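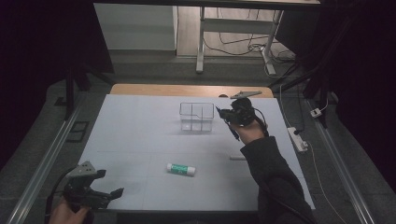
I was on run 142 when the left gripper decided it was done listening to me. I should say that I loved that job, up to then. Jindholm paid by the hour, Stamard let us keep the radio on, and all I had to do was put things in boxes with a pair of grippers so their machine could learn how a person does it. That night it was a glue stick with a green label and a clear plastic box with a divider down the inside, and I'd been at it long enough to have feelings about both of them (the glue stick I could forgive).

So I squeezed, and it closed, and I let go, and it stayed closed. On my sleeve! The screen said fault 3813, which the Drinell manual covers in two words: "restart unit." I restarted the unit. It squeezed harder.

I'd like to tell you I was calm. I hopped around the table dragging a cable behind me and yelling for somebody to hit the stop button, and there wasn't anybody to yell to, it being 5 in the morning. Finally I wriggled out of my jacket and left it hanging there in those little black fingers – then the right one let go of my hand's signal too and started opening and closing all by itself, slow, like it was thinking something over.

I pulled the plug. It opened and closed one more time.

I went home in my T-shirt, in November. They can mail me the jacket.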